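Chapter 7
Things That Swing

By now you own an arm that can pick up a block and put it down in the same spot 200 times running. Congratulations. You have built the world's most expensive shelf. Blocks are polite. They stay where you left them, they have flat sides, and they hold no grudge about the last time you bumped them.

This chapter hangs the target from a joint.

The trouble starts with a habit you picked up in Chapter 4, where we taught the arm to look, plan, and go, in that order, with its eyes more or less shut for the last part. With a block you can get away with it. With a ball on the end of a jointed rod, the plan is stale before the elbow has finished moving. Touch the rod by accident and the ball leaves. Touch it again while correcting the first mistake and you are now playing tetherball against your own garage.

Trevor Bellamy, whose workshop bench I used for the first version of this exercise, ran it on a Tuesday evening with the speed limit set to 90 percent. I have kept the piece of rod. He has kept the dent in the drywall, and he shows it to guests.

So we will do it in simulation first, and you should too, even if the real parts are already sitting on the bench giving you looks. The Kastari scene file that comes with this chapter has the arm, the table, the swinging stand, and a numbered strip for reading off positions. It also has a tile floor nobody would choose for a garage. Wenceslao Zapata built it and will not discuss the tile.

Before you load the file, do two things. Set the time step to 2 milliseconds, because the default lets the rod pass through a gripper finger like a ghost through a pantry door. Then write down, on paper, where you think the ball will be when the fingers arrive. Keep the paper. You will need it in Section 7.3, when we work out how wrong you were and which joint to blame.

You will want more than one view open while you work. A gap that looks generous from across the room can look like nothing at all from the wrist, and each view will lie to you in its own way. 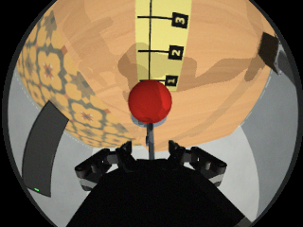
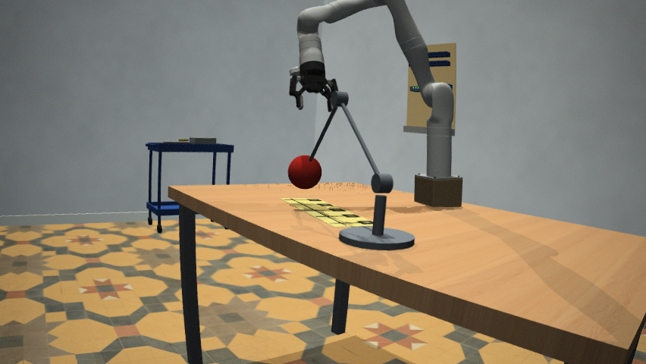
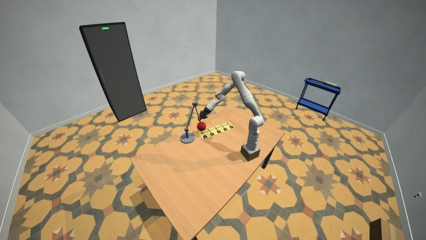 Figure 7.1. The Chapter 7 scene in simulation: red ball, yellow strip, and black gripper.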